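Moving the blog, and what I kept

December 19, 2019

I spent most of October moving this site off the old host in Stotville. The renewal price had gone up again, and I was paying for storage I didn't use. The new place costs me 60 dollars a year and the pages load faster.

The writing was easy to move. I exported everything to text, ran a short script to fix the links, and read through the posts that had broken quotation marks. The pictures took longer. The old system kept 3,000 files, many of them the same picture saved at different sizes. After I cleared out the duplicates I had 2,304 left, and 800 of those weren't used in any post.

I looked at every one of the 800. Most went in the trash. I kept a folder for pictures I still like.
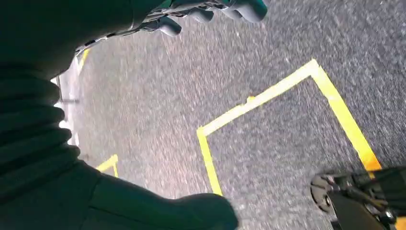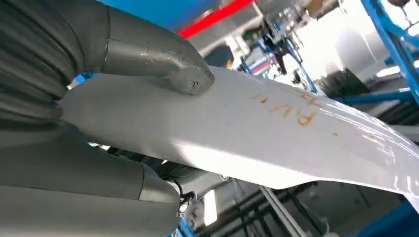
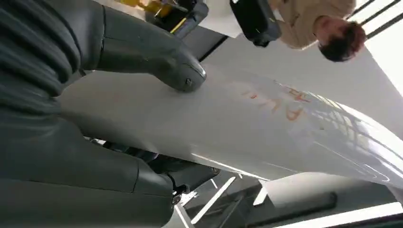
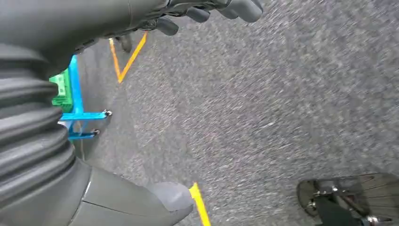
Comments are the one thing I haven't sorted out. The export gave me a single long file with no dates in it, so I can't tell which reply goes with which. For now comments are closed on the older posts – the text is saved, and I'll put it back if I find a way.

I also dropped the sidebar. It had a tag list, a calendar and links to blogs that stopped years ago. The archive page does the same job.

The posts about the Birnthorpe trail are back at their old addresses. The Manninen stove review isn't, so if you have that one bookmarked, use the search box. The feed address has changed too, and you'll need to subscribe again.

Next I want to fix the print layout, which cuts off the last line of every page.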